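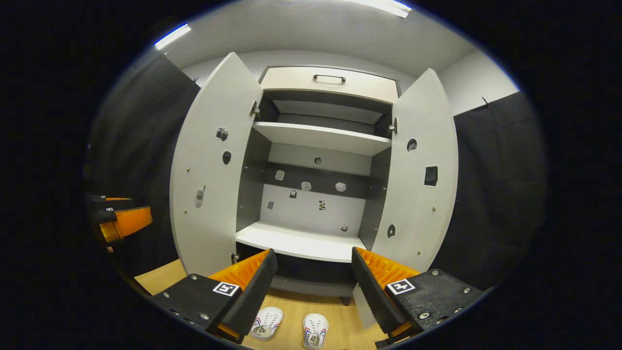 Warum Grilach die Schranktür verbogen hat

Einen Schrank aufmachen, das kannst du im Halbschlaf. Hand an die Tür, ziehen, fertig! Für einen Roboter ist das eine richtig knifflige Aufgabe, und manchmal geht sie gründlich schief. So war es im September in der Werkstatt von Itow in Stultesmont. Dort übt der Roboter Grilach, Schränke zu öffnen und wieder zu schließen, und eines Vormittags hat es laut geknackt.

Wie lernt ein Roboter das überhaupt?

Er schaut zu, wie Menschen es machen. Allerdings haben Menschen Hände mit fünf Fingern und Grilach hat nur zwei, und die sind dick und eckig. Deshalb nimmt beim Vormachen ein Mensch einen Greifer in die Hand, der genauso zugreift wie der Roboter. Damit geht er zum Schrank und macht auf, macht zu, macht wieder auf. Eine Kamera am Greifer schaut den Fingern dabei über die Schulter (na ja, wenn Finger Schultern hätten). Deshalb sind manchmal sogar die Schuhe von dem Menschen mit drauf, der davorsteht, in diesem Fall weiße mit roten und blauen Streifen.

Für die Schranktür brauchte Grilach 300 solcher Übungen. Das klingt nach viel, aber überleg mal, wie oft du als Baby an Türen gezogen hast, bevor eine aufging!

Die orangen Polster und die schwarz-weißen Quadrate

An der Innenseite der Finger sitzen orange Polster mit Rillen. Rillen kennst du von deinen Schuhsohlen: Sie helfen, dass nichts wegrutscht.

Noch spannender sind die schwarz-weißen Quadrate oben auf den Fingern. So ein Muster heißt Marker. Ein Computer kann es im Kamerabild sehr leicht finden, viel leichter als einen schwarzen Finger vor einem schwarzen Vorhang. Findet er beide Quadrate, kann er ausrechnen, wie weit die Finger auseinanderstehen. Quadrate weit auseinander: Greifer offen. Quadrate dicht beieinander: Greifer zu. Schlau, oder?

Und dann hat es geknackt

Grilach sollte die rechte Tür aufziehen, loslassen und dann zurückfahren. Aufziehen klappte prima. Dann kam das Loslassen, und da ging der Fehler los.

An der Decke der Werkstatt hängen helle Lampen. Ihr Licht spiegelte sich genau auf einem der beiden Marker. Aus dem schwarz-weißen Muster wurde für die Kamera ein weißer Fleck. Der Computer fand nur noch ein Quadrat und nahm einfach den letzten Abstand, den er sich gemerkt hatte. Der stammte von einem Moment, in dem der Greifer offen war. Also meldete er: »Finger offen, alles gut!« Dabei hielten die Finger die Tür noch fest.

Der Arm fuhr zurück und zog die Tür mit. Sie war schon ganz offen und konnte nicht weiter. Erst bog sich das Scharnier, dann riss eine Schraube aus. Nach 14 Sekunden drückte jemand den roten Not-Aus-Knopf. Verletzt wurde keiner, denn beim Üben müssen alle mindestens 80 Zentimeter Abstand zum Arm halten.

Auf Fehlersuche

Die Leute von Itow haben sich die Aufnahmen ganz langsam angesehen, Bild für Bild. Dabei fiel ihnen der weiße Fleck auf. Zum Nachprüfen haben sie das Loslassen rund 50 Mal wiederholt, mal mit Licht, mal ohne. Mit Licht kam der Fehler wieder. Ohne Licht kam er nicht. So arbeiten Detektive!

Danach haben sie drei Sachen geändert:

Die Marker sind jetzt auf mattes Papier gedruckt, das kaum spiegelt.

Fehlt ein Quadrat, darf der Computer nicht mehr raten. Er muss anhalten und piepsen.

Der Arm spürt jetzt, wenn er zu stark ziehen muss, und bleibt stehen.

Probier es selbst aus

Male ein Muster aus schwarzen Kästchen auf weißes Papier. Klebe durchsichtiges Klebeband über die eine Hälfte und halte das Blatt schräg unter eine Lampe. Bewege es langsam, bis das Klebeband glänzt. Auf welcher Seite kannst du die Kästchen noch gut erkennen? Mach auch ein Foto davon, darauf sieht man es oft noch besser.

Die Schranktür hat übrigens ein neues Scharnier bekommen. Als Nächstes ist die Schublade mit dem Metallgriff dran, und darauf freuen wir uns schon riesig!

Kommentare

Rennmaus9, 10. Oktober 2023
Ich hab das mit dem Klebeband gemacht und es geht wirklich!! Bei meiner Schreibtischlampe am besten.

Gast
Warum kleben da so kleine Bilder am Schrank? Ich hab ein Klapphandy gefunden

Keksdose
Kann Grilach auch den Kühlschrank aufmachen? Unser geht so schwer

Klasse 4b
Wir haben im Sachunterricht darüber geredet. Die meisten fanden die Regel mit dem Piepsen am besten.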